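Equipment diary: the budget week
07/07/2023
By Aitana Pastor
15 shares | 5 comments

Spent most of the day on the equipment list again. Yolanda wants one page with one total at the bottom, and I have four pages and no total. She needs it before she goes to Hatbridge to argue for next year's money, so the plan is to have it on her desk before I go home tomorrow.

The big question is still the second arm. Marcelino wants it and has wanted it since March. His case is that we lose whole afternoons changing over from one task to the next, and a second table with its own arm would let one person set up while the other one runs. I agree with him on the afternoons. I don't agree that a second arm fixes it. Most of what I logged in the last month was small stuff: a fingertip to swap, a cable to reroute, a recalibration after somebody leaned on the table. A second arm would have all the same troubles and the same two people to deal with them.

So I wrote it up both ways. Plan A is the arm, the stand, the controller and a year of service from Pedon. Plan B is no arm, but spare gripper parts, proper cable management, a spare for each cable we use, and new covers for the tables.
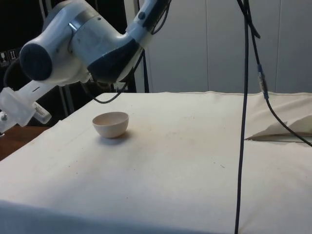
Plan B looks almost silly next to Plan A when you put the totals side by side. The covers are the smallest line on it and the cables aren't much more. The quote for spare fingers came in at 800 for the set, with 23 working days for delivery, and I put down two sets. Trireo will do them cheaper but won't say when, and I've been down that road with them.

I had Plan A about finished when I noticed the Pedon quote leaves out installation. It's in the small print on the last page. I called and got Fulgencio Bustamante, who was decent about it and said he would send a revised figure. He also said the price holds for 15 days from the date on the quote, which gives Yolanda less time than she thinks. Left her a note.

Another thing I keep forgetting to put in: consumables. Last year we had no line for them at all and paid for tape, zip ties, bolts and dishes out of the general fund, a bit at a time. Amparo kept the receipts in an envelope and I added them up after lunch. It was more than I would have guessed. It goes in as its own line this time, in both plans.

Marcelino came by at the end of the day and read both plans standing up. He said B was fine as long as A stayed on the list for the year after. I can live with that. I still have to check the power in the back half of the room - if we ever do get the second arm, I don't think the circuit there will take it, and an electrician would have to be on the budget too.

Tomorrow: total for B, revised A if Pedon sends it, call Cifuentes about the covers.

Comments (5)

Marcelino Garrido
For the record I said B was fine for ONE year.

Amparo Gallardo
There is a second envelope. Sorry. I'll bring it in.

Aitana Pastor
Amparo, how thick is it?

Amparo Gallardo
Thinner than the first one.

Yolanda Calvo
Got your note about the quote. Please put the expiration date at the top of the page.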